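# Part-time office helper wanted at Saha (afternoons, paid, come as you are)

Hi! I'm Nusrat Herath and I run the office at Saha, a small translation and typing bureau in Pornby. We're looking for one more person to join us four afternoons a week, starting in January. 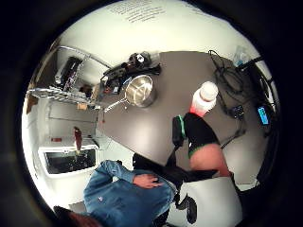

I've been doing the phones, the invoices and the proofreading pile all by myself since Menaka Dewan moved over to full-time translating, and it's gotten to be too much. She's wonderful at the new job and I'm very happy for her, but I do miss having somebody to pass the stapler to.

So what would you be doing? Mostly answering calls and emails, checking that names and dates match between the original and the translation, printing, binding, and getting packages ready for the 4:30 mail pickup. A lot of our work is birth certificates, school records and rental papers, and people are often nervous when they call. If you're the kind of person who can stay friendly while someone spells a street name for the third time, we'll get along great.

You don't need to speak a second language. It helps, sure, and if you have one please tell me which, but the last person we hired only spoke English and did just fine. You do need to be a careful reader. There's a short proofreading test when you come in -- one page, no timer, and you can use a dictionary.

We keep all our jobs in a program called Testska. It's old and kind of ugly and I'm weirdly fond of it. I'll sit with you for the first two weeks until you know your way around, and after that I'm still one desk over, so just yell.

## Hours and pay

Hours are 1 to 5 p.m. We can shift that a little if you have classes or kids to pick up, but I do need you here for the mail pickup. Pay is by the hour, every two weeks, and the training time is paid too. I'll give you the exact rate when we talk on the phone, so you don't have to come all the way in to find out. There's more than 51 hours of paid time off in the first year, and we close for the last week of December.

## Getting here

We're on the second floor above the shoe repair place, and there's an elevator. The number 7 bus from Miltberg stops across the street. Parking is a pain before noon but pretty easy by the time you'd be starting. Dress however you like! Sneakers are fine, jeans are fine. I only put on a blazer if someone from the county office is coming by.

## How to apply

Send me a short email with your name, your phone number and a few lines about any job you've had where details mattered. Paid or unpaid, I don't mind -- running a church newsletter counts, and so does doing your uncle's bookkeeping. A résumé is nice if you have one lying around. Please skip the formal cover letter.

I read everything myself, usually in the evening, and I'll write back to everyone, even if it's a no. If you'd rather call, mornings before 11 are best, and if Menaka picks up, just ask for me.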